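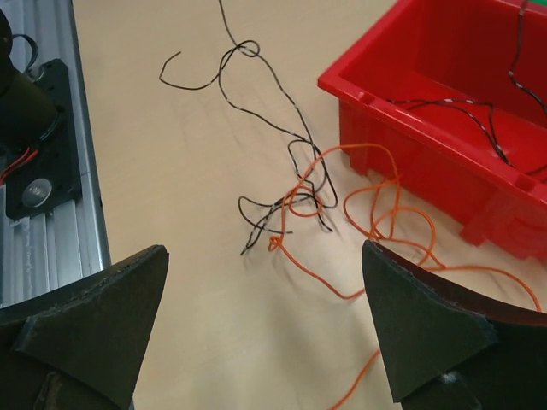

Wire sorting at the gripper, with black and orange wire on the table beside the red bin.

About Graltari

Graltari builds and runs small robot cells for shops that take electrical equipment apart. We work out of a former furniture warehouse and do our own assembly, wiring and testing in the same building. Mogens Norðdahl started the company after years of repairing packaging machines. Chelsea Crabtree joined as the second employee and now runs the test floor.

Most of our customers handle scrap that comes in mixed. Motors and circuit boards are fairly easy for a robot to pick up. Wire is harder. It bends, it hooks onto other wire, and one strand can lie under three others. A good part of our work goes into getting a two-finger gripper to take hold of the right strand and put it in the right bin.

The open day

Every October we open the test floor to visitors. Last year 172 people came, including customers, neighbors and two classes from the technical college. The doors open at 10 a.m. and the last demonstration starts at 3:30 p.m. There is no charge.

The wire table is the demonstration people ask about most. The arm works over a flat tabletop with a camera near the gripper, and a screen next to the cell shows the camera's view. Visitors can see how close the fingers get before they close. Each run takes as long as it takes. Sometimes the gripper drops a strand or picks up two together, and we leave the arm to try again. Chelsea stops between runs to answer questions.

There are two other stops. At the Jumton cell, an arm removes screws from housings. At the Bellamy bench, we show how gripper fingers are made and fitted, and visitors can handle a set of worn ones. Children under 12 need an adult with them on the test floor, and everyone wears safety glasses, which we hand out at the door.

What we do the rest of the year

We design cells to order, rent out a test cell by the week and train operators. Training groups are kept to six people. Our control software is called Kallimier, and we maintain it ourselves. Customers who want to know if their material can be sorted may send us a box of it, up to 86 pounds. We run it on the test floor and send back a written report with video.

Visiting at other times

Group visits can be arranged on weekday mornings. Please write to the office with the size of your group and what you would like to see. Parking is behind the building, and the entrance is by the loading dock.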